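Play kitchen reopens at Clukden library, ketchup included

2 min read

Wednesday, August 4, 2021

CLUKDEN - The play kitchen at the Moriarty Street library is open for business again, and the first orders are already being ignored by the chefs.

The kitchen had been in storage since January, when the children's room closed for new flooring. The library spent $3,090 on the corner, most of it on the floor. The food budget was more modest. Families in Clukden and neighboring Brelter donated more than 1,000 pieces of pretend groceries and cookware, a haul that the staff describes as generous and heavy on eggs.

Only 40 pieces will be out at a time. The current menu leans toward ketchup, with a slice of orange for anyone watching their health. Dishes and a large green plastic basket are also in service.
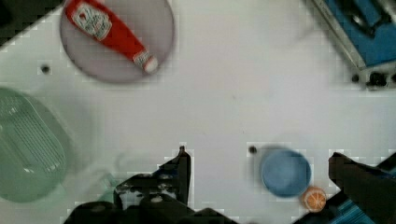 Hours and house rules

The corner is open whenever the children's room is. Visits are limited to 2 families at once, and adults are expected to eat whatever they are served - or at least to make the noises.

Toys go back in the bins before closing. Anything that has been in a mouth goes in the wash tub by the desk. Surplus groceries will be sent to the Cakgate branch, which has asked politely for no more eggs.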